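Trimgate Kitchen Tasks: Collecting Demonstrations in Simulation

Student project report, Department of Applied Computing, Stillivbridge

3. Data collection

The aim of this stage was to gather enough demonstrations of short kitchen tasks to train a policy by imitation. All work was carried out in a simulated kitchen. Each demonstration was recorded by a student operating the arms remotely, and every attempt was saved together with its task instruction, the joint positions and the camera views.

The project plan set a target of 800 accepted demonstrations. By the end of June the group had recorded 2247 attempts, of which 800 were accepted and a further 400 were set aside for a second review. The remainder were rejected, mostly for long pauses or for a grasp that had to be repeated. Rejected attempts have been kept on the Istitz server under a separate heading and were not used in training.

The position of the loose objects was changed between attempts. The microwave and the counter were kept in the same place relative to each other. Two examples of the counter as recorded are given below.

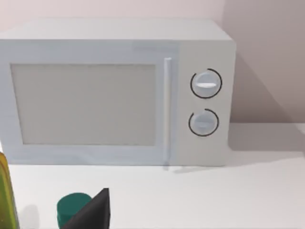
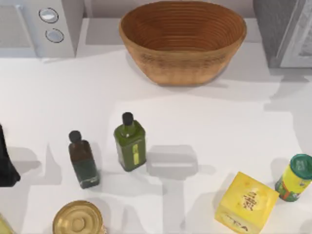

Figures 3 and 4. Simulated camera views of the counter and microwave.

At the interim review Vlasta Zelenák remarked that the number of accepted demonstrations said little about their variety, and asked how many starting layouts had been used. The group's answer was 80, with ten accepted demonstrations for each. She recommended that any further effort go into new layouts before more attempts were made on the existing ones, and that at least one operator should be new to the task.

The first recommendation was adopted. New layouts are now produced by the Baumgart script, which places objects at random and discards any arrangement in which two of them overlap. The second has not yet been carried out, as training a new operator takes most of an afternoon and the workstation is shared with another group.

3.1 Labelling

Task instructions were written by hand. Two students labelled each accepted demonstration separately and differences were settled at the weekly meeting. The agreed wording is listed in Appendix B.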